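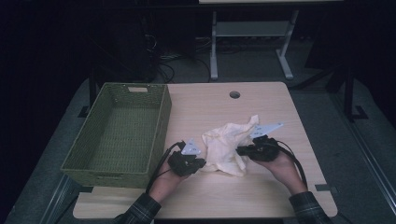 Eglė Kļaviņa wanted to borrow tablecloths for her mother's birthday and couldn't believe there was no place in town to do it. You can borrow a carpet cleaner, she wrote to us, you can borrow a cake pan shaped like a dinosaur, so why does everyone have to buy ten yards of cotton for one afternoon?

News > Press Releases > Zelia Opens Linen Lending Library in Lougher

LOUGHER – Zelia, the household linen workshop on the corner by the old feed store, is opening a lending library for tablecloths, napkins, runners and kitchen towels this December, and we could not be happier to share it! Anyone who lives in Lougher or the neighboring town of Drostau can sign up for a free card and take linens home for up to 18 days.

The opening collection has around 200 pieces. Most were donated by households in both towns over the spring and summer, and the rest came out of our own storage room, where they had been sitting on the top shelf since the workshop moved. There are long cotton cloths that will cover two folding tables pushed together, round ones for a kitchen table, plain napkins by the bundle, and a good number of odd towels that don't match anything but are wonderfully soft and dry glasses better than anything new.

The collection also includes a group of pieces we are calling the Polska set. These are embroidered cloths and runners given by several families in Drostau whose grandparents brought the patterns with them, with red and blue stitching along the borders and, on the largest one, a ring of poppies in the center. The families asked that the cloths be used, so they go out on loan like everything else (we will admit that handing over the poppy cloth for the first time is going to make us a little nervous). A short note about each pattern is pinned inside its storage bag – please leave the note with the bag when you bring it back.

Borrowing is simple. Bring something with your address on it, fill in the card at the front counter, and pick out what you need. Each card is good for up to 25 pieces at a time, which should cover a good-sized family supper with a few napkins left over. If you are planning something bigger, a wedding or a church lunch, call ahead and we will see what we can put together for you. Large loans need to be reserved, and cloths for the holidays will go quickly.

Linens can come back unwashed. We would much prefer it that way, in fact, as candle wax and red wine are a lot easier to treat before they have been through a hot dryer. Shake out the crumbs, leave the cloth loosely folded in its bag, and tell the person at the counter what got spilled. There is no fine for stains. There is a small charge for a piece that never returns, and it goes straight into thread and replacement fabric.

Mending is a big part of the project too. A cloth with a hole in it gets patched, darned or cut down into napkins, and the last few scraps become polishing rags. We have set up a mending table near the back window, and on most afternoons from 2 p.m. there will be a person sitting there who is glad to show you how to sew a flat patch, turn a corner or take the pull out of a loose weave. Beginners are very welcome, and so are people who learned all this from an aunt forty years ago and have stronger opinions about it than we do! Needles and thread are provided. Bring your own glasses.

Two short workshops will run during the opening month. The first covers stain removal, including the great salt question, which our staff does not agree on. The second is on ironing and folding large cloths without help, a skill that sounds dull until you have tried to get a banquet cloth onto a shelf by yourself. Each workshop has room for 40 people and there is no charge, but we do ask that you put your name on the sheet at the counter.

Donations are still coming in and we would love more. At the moment we are short of round cloths and large white napkins, and we have plenty of Christmas runners. Cotton, linen and blends are all fine, with or without holes. Please wash donated pieces first and skip the fabric softener, which makes towels slow to dry. We can't take curtains, bedding or anything with a plastic backing. Drostau residents who can't make the trip over may leave bags at the branch library there, in the bin beside the returns slot, and we will collect them.

The lending library will keep the same hours as the workshop, 10 a.m. to 6 p.m., and the mending table closes at 5 p.m. Parking is behind the building. The side door has no step, so please use that one if you have a stroller, a wheelchair or an armload of tablecloths.

Eglė Kļaviņa, by the way, has card number one. Her mother's birthday is over, but she has already reserved four runners and the big green cloth for New Year's.

For more information, or to ask about a large loan, stop at the front counter at Zelia in Lougher.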